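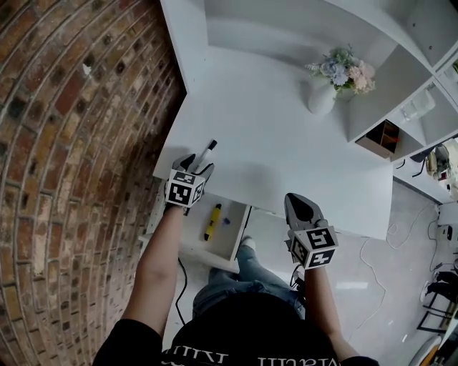 1 min read

If you have been meaning to clear out your desk all fall, the good people at Gornell would love to give you a nudge. The neighborhood workshop is holding its second Desk Day this week, and the idea is as simple as it sounds: open the drawer, put the markers back where they belong, and leave yourself a clear stretch of desktop to work on.

"I start with the drawer every single time, and I always find a marker cap in there," laughed Shiuli Miah, who dreamed up the first one back in July. She is fond of the white desk by the brick wall, with its vase of flowers and all those handy cubbies behind it (she does think a person can own too many cubbies, but that's a talk for another day).
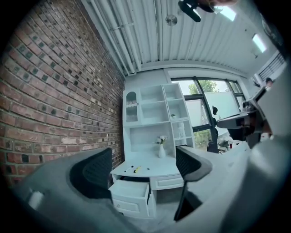
Elfriede Plattner will be on hand both afternoons to help folks sort through whatever they bring along in a box or a bag. There's room for up to 728 pens and pencils in the swap bins, so please do bring the spares! Admission is free, and the coffee will be on from two o'clock.

Contact | © 2022 Gornell | Back to top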